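We look for a part-time housekeeper for our guest house in Meddale, to start in February. The house was built in 1897 and stands on the Trudbridge road, near the old Turcotte mill. We have 12 rooms, and in the summer months they are nearly always full.

**The work**

- cleaning the rooms and changing the beds after guests leave
- washing and ironing of sheets and towels
- keeping the entrance, the stairs and the breakfast room tidy
- helping with breakfast when the cook is away

You would work up to 32 hours a week, mostly between eight in the morning and two in the afternoon. The pay is 760 per fortnight for the full hours, and lunch is included. Guests change into slippers at the door, and we ask the same of our staff.
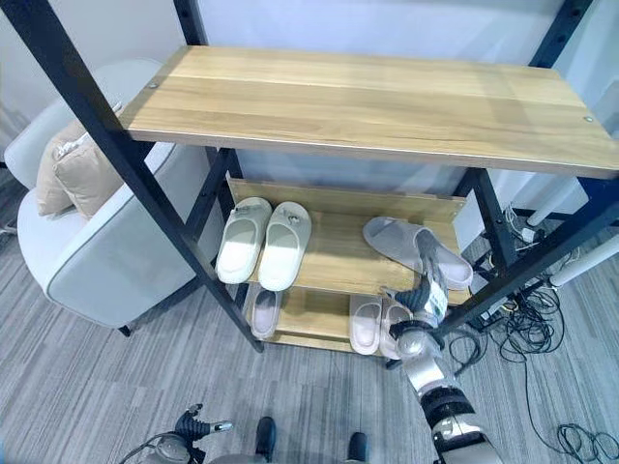

*White slippers on the shoe rack.*

**Who we are looking for**

Experience in a hotel is welcome but it is not necessary, we will show you everything in the first two weeks. More important for us is that you come on time and that you are friendly with the guests. You should speak enough English to answer simple questions. The house has three floors and no lift, so please think about this before you apply.

A small room under the roof can be rented by the person who gets the job. The bus from Trudbridge stops near our gate, also early in the morning.

**How to apply**

Please send a short letter with your telephone number to Fonar Guest House, Meddale, or bring it to the reception before six in the evening. A photograph is not needed.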